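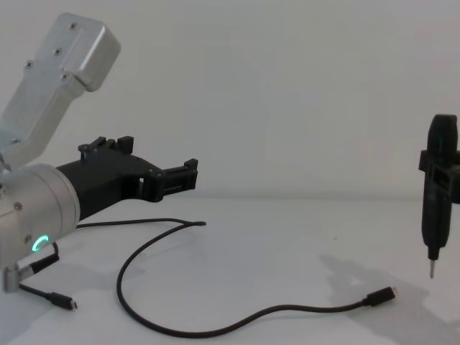
Bench work at Prernis: gripper, cable and electric screwdriver.

Progress report to the Durel fund, second period
Prepared by Mhairi Dow, with bench notes from Heikki Vuorinen

You asked us for a plain answer on whether two-arm machines can take over small chores at home and at the repair counter. My answer at this stage is no, and I don't expect the next period to change it much. There has been progress, and I will try to give it its proper weight.

The chore list still has 10 items. We dropped window wiping in March after Juntunen withdrew the use of their flat. Of the 10, we count 6 as started. Folding dish towels and sorting cutlery are the furthest along. Cable handling and small screws are the furthest behind, and they take up most of this report.

Cables are bad news for anyone selling the idea of a robot housekeeper. A spoon stays the shape it was when you reached for it. A charging cord lies in a new curve every time, and the plug at the end of it has to be picked up the right way around before it is any use. Heikki set a passing mark of 100 clean pickups in a row, with the cord dropped by hand between tries. We have not reached it. Our best run came early in the morning, before the sun got onto the table, and I would not read much into that.

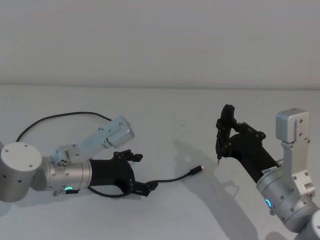 Page 6

Sointu Kokkonen has argued since the start that two arms would fix this, one to hold and one to work. I was doubtful and I still am. Two arms give you two chances to be slightly off. On the good tries, the pair looks clever. On the others, one gripper waits patiently for a plug that the other has pushed out of reach, and a person has to step in. Any demonstration you are shown, by us or by Plelto, should be watched with that in mind. Ask how many tries came before it.

The screwdriver task is in better shape, mostly on account of the holder Bronisława Kozłowski drew up. Keeping the driver upright took away a good share of the failures. It also took away a good share of the chore. Someone at a shop counter picks the tool up off the bench, and we have not asked the machine to do that yet.

Spending. We have used 3000 euros of the parts budget, most of it on fingers and spare cords. Kerttu Oksanen has the receipts and will send them separately. We are not asking for more money this period.

Next period. We will stay with cables and leave the four unstarted chores alone. Sointu wants to add a laundry task. I have said no until the cord test is passed or given up on. We would also like one visit to a working repair counter, to time a person doing the same jobs. Our own figures mean little without that, and it should have been done first.

One request: please hold back the press note until the cord results are in. The draft we saw says "ready for the home," and I can't sign that.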